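Phuthong Community Hall Association
Minutes of the regular meeting, August

Present: Manee Thongsuk (chair), Josué Bezerra, Heather Nisbet, Anong Rojanasak (minutes)
Guest: Chaiwat Sombatkul, Briltotex
Apologies: none received

The chair called the meeting to order at 6:30 p.m.

1. Minutes of the previous meeting
Approved with one correction. Under item 4, "storage room" should read "side room."

2. Robot open day at Briltotex
Mr. Bezerra reported on the members' visit to the Briltotex workshop. Fifty-eight members and guests signed in. The program consisted of a talk on household robots, a tour of the workshop, and two demonstrations of the Keker arm, one before lunch and one after.

Mr. Bezerra stated that the demonstrations used ordinary kitchen and household articles, and that members had asked for this when the visit was arranged. The arm was shown picking up and setting down small articles on a soft surface. Members seated toward the back had difficulty following the smaller movements. The talk ran over its time and the second demonstration was shortened as a result.

Ms. Nisbet reported that several members had asked whether the arm could be used by a person with limited grip. Mr. Sombatkul replied that Briltotex had not tested it for that purpose and would not wish to make any claim. He offered to send a written answer on the controls, which can be worked from a keypad or a lever.

Ms. Rojanasak asked whether recordings were kept of the visitors. Mr. Sombatkul said that the sign-in sheet was the only record of who attended, and that it would be returned to the association.

3. Return demonstration at the hall
Mr. Sombatkul presented a proposal for a demonstration at Phuthong Hall, limited to 50 seats. Briltotex would bring the arm and an operator. The association would provide tables, chairs, and a power outlet on a separate circuit.

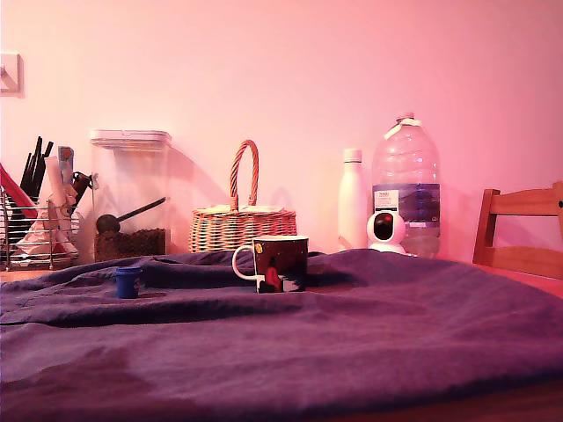
Discussion followed on the layout of the hall. Ms. Nisbet asked that the front row be kept for members who use wheelchairs or have poor eyesight. The chair asked that the side door remain clear at all times. Both points were agreed.

Moved by Ms. Nisbet, seconded by Mr. Bezerra, that the proposal be accepted and that up to 4,000 be set aside from the events fund for hall costs and printing. Carried.

Action: Mr. Bezerra to confirm the power supply with Lolitz, the hall electricians. Mr. Sombatkul to send the written answer on controls to Ms. Nisbet.

4. Other business
The chair noted that the coat rack in the entry needs repair. Deferred to the next meeting.

The meeting adjourned at 7:50 p.m.

Minutes recorded by Anong Rojanasak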